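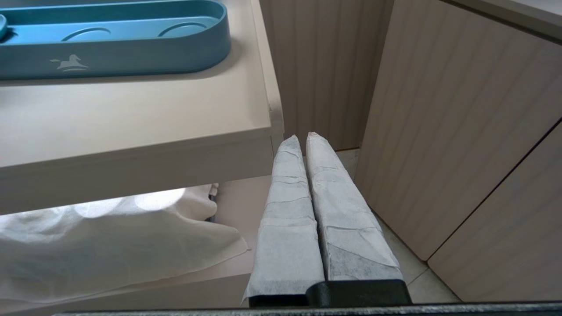
Furniture on one side, cabinets on the other, and a gap in between.

I have been quoted £1235 to fill a gap. It's 80 centimetres wide, it sits between the end of my kitchen units and the wall, and for nine years it has been where I put things down when I come in. The man from Nuvum measured it twice, sucked his teeth and told me it was dead space. He said it quite kindly, the way a dentist might mention a molar.

I've been cross about the phrase ever since. Dead space! I stand in it every morning while the kettle boils. The ironing board lives there, and so does the dog when there's thunder. If that's dead then most of my house needs a funeral.

My complaint is with fitted storage in general, and I should say straight away that I've bought plenty of it. I had the alcoves done in the front room when we moved in, and then the bit under the stairs, and at one stage I had a drawing on the fridge of a bench with a lift-up lid that was going to run the length of the hall. I know the feeling very well. You look at a patch of wall with nothing on it and you think, what a waste, I could get the Christmas things in there. You go to Vonby on a Saturday to look at hinges and you come home with a brochure and a headache.

But the Christmas things already had somewhere to go. They were in the loft, where they'd been perfectly happy. What I did was move them downstairs so that I could walk past them for eleven months, and then fill the hole in the loft with a tent and a box of cables. I still don't know what the cables are for. I'm fairly sure one of them belongs to a printer we gave away.

I think this is how it goes for most of us. We say we need more storage because we've got too much stuff, and we buy the storage, and the storage fetches in more stuff. A cupboard with an empty shelf in it makes me itch. My mother's kitchen had 2 cupboards and a larder with a marble shelf, and she fed six of us out of it and always knew whether she had any mustard. I have a whole wall of doors and I own three jars of mustard, all open.

Now, I can hear the objection, because I've heard it across my own table. It's all very well for people with a bit of room to go on about gaps. If you're in a one-bedroom flat with a baby and a bike then you want every inch working for you, and quite right too. I lived in a flat like that in Baster, over a bakery, and I'd have put shelves on the ceiling if the landlord had let me. I'm not telling anyone in that position to sit and admire their skirting boards. What I'm grumbling about is the next stage on, when you've got enough room and you go on behaving as if you hadn't.

And fitted furniture has one fault that I think ought to be talked about a good deal more, which is that it can't change its mind. A chest of drawers can be a chest of drawers in the bedroom for ten years and then go downstairs and hold the board games. It can go to your niece. It can be painted an unfortunate green and sanded back again. The alcove units I had made can only ever be alcove units, in that alcove, at the height I wanted them when our television was a completely different shape. There's now a slot the size of a suitcase with a small black box sitting in the middle of it looking lonely.

Cleaning is the other thing (I promise I won't go on about cleaning). With a loose piece of furniture you pull it out, say something rude about what's behind it, hoover, and push it back. With fitted units there is no behind. There is a behind, of course, but it belongs to the mice.

I did ask in Sabbagh, our hardware shop, whether other people ever regretted having things built in, and I was told that they sell more filler and touch-up paint to people taking cupboards out than to people putting them up. I can't vouch for that as science. It cheered me up though, and I bought a broom clip on the strength of it, so perhaps that was the idea.

What I'd like is for people who come to measure our houses to ask a different first question. Mine asked how much I wanted to store. He could have asked where I put my bag down, or where people stand when there's a party and they won't go and sit in the nice room, which in our case is that exact 80 centimetres. I've seen a grown man eat an entire plate of trifle in it. You need somewhere in a kitchen that isn't for anything — somewhere to step back into when the oven door comes down, or to lean while somebody tells you bad news about their knees.

The quote is still on the worktop. It includes a pull-out rack for spices, soft closing, with over 90 little compartments if you take the dividers as they come. I own salt, pepper, cumin and some paprika that has gone brown. I did briefly catch myself wondering what else I could get to go in it, and I'd got as far as fenugreek before I put the pen down.

So I've written back to say no thank you. I've hung the broom on its clip instead, a bit crooked, and the dog has already knocked it off once. The ironing board is staying put.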